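I first heard about Parveen Siddiqui from my sister, who had gone to one of her talks at the library and came home wanting to measure all our doorways. Parveen studies the insides of old houses. Very ordinary old houses, the kind with two rooms and a goat. For the past several years she's been working on the remains of a hill village called Murov, where people lived under the Roman governors and kept right on living after them, and she has just finished a long report on the floors.

Yes, the floors! I asked her about that right away, and she laughed at me.

"Everybody wants the walls," she said. "Walls look good on a slide. But people dropped things on floors, and then they walked on them, and then in the spring somebody put a new coat of mud plaster over the whole mess. So you get layers. One house at Murov has 290 of them, each one thinner than a fingernail."

We talked in my kitchen, over a pot of tea that I kept forgetting to pour. I had a list of questions and got through maybe a third of it, which is what happens when you let a floor person get going.

I wanted to know how she tells one layer from another when they're that thin. She cuts out a block of the floor, soaks it in resin, and has it sliced so fine that light comes through it. Then she sits at a microscope and reads it from the bottom up. A dark line is soot and trampled ash. A pale line is fresh plaster. Bits of straw leave little gaps where they rotted away.

"You can see where they stood to cook," she told me. "The plaster gets packed down hard in one spot next to the oven, and two steps away it's fluffy. It's somebody's feet, over and over."

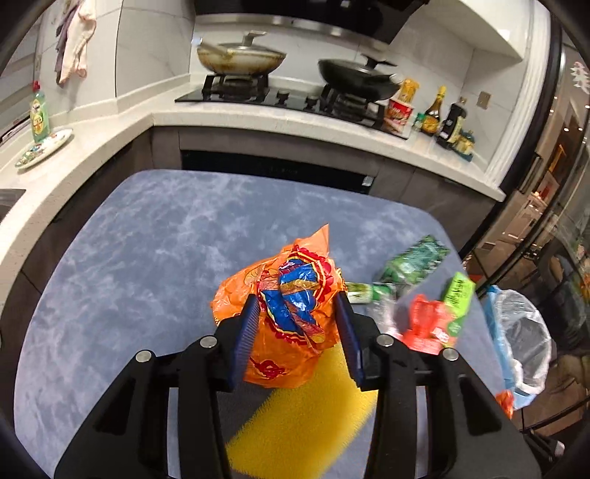 The part I liked best was about the sweeping. Parveen thinks the women of the village swept from the back wall toward the door, and she thinks so on the basis of crumbs. The team picked 2,352 tiny pieces out of the samples (fish scale, olive pit, eggshell, chips of pottery) and plotted where each one came from. They bunch up against the inside of the threshold stone and in the corner behind where the door would have swung open.

"So they swept toward the door and missed the corner," I said. "Same as me."

"Same as everyone. Although my colleague doesn't agree with me, and you should put that in."

So I'm putting it in. The colleague is Laiba Bugti, who worked the lower terrace and who believes the crumbs collected at the door because water ran that way when the roof leaked. I called her up afterward to be fair about it. She was very cheerful. "Parveen wants a broom," she said. "I'd love a broom too. Show me a broom!" She pointed out that the floors at Murov slope down to the door by around 4 inches, and that flat roofs of beams, reeds and packed mud had to be rolled and patched before every rainy season. If you were late with it, you had a stream in the house.

When I took this back to Parveen she didn't budge, but she did allow that both could be going on. Fish scales float, she said. Olive pits mostly don't — and the pits are in the corner too.
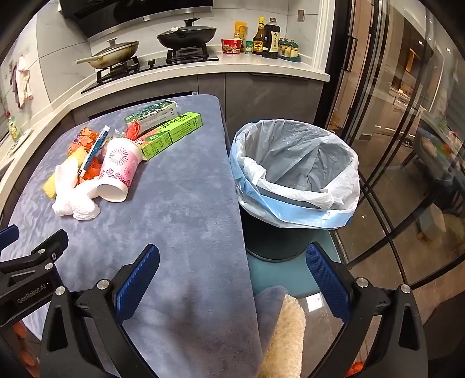
The kitchen table during our afternoon of tea and floors.

I asked how many people would have slept in one of these rooms, and she got careful on me. The animals had the lower part, the family had a raised platform, and bedding was rolled up in the daytime. Beyond that she doesn't like to guess. A platform big enough for six people to lie down on could have been used by three, with jars on the rest of it. She's seen families put on posters with a neat number of children, and it bothers her.

What comes next is the lamp niches. She has a hundred of them recorded from the two terraces, many with soot still on the upper edge, and she wants to know how high up people put their light and whether you could have sewn by it. She plans to build one and try. Laiba has already offered to come over in November and pour water on the floor.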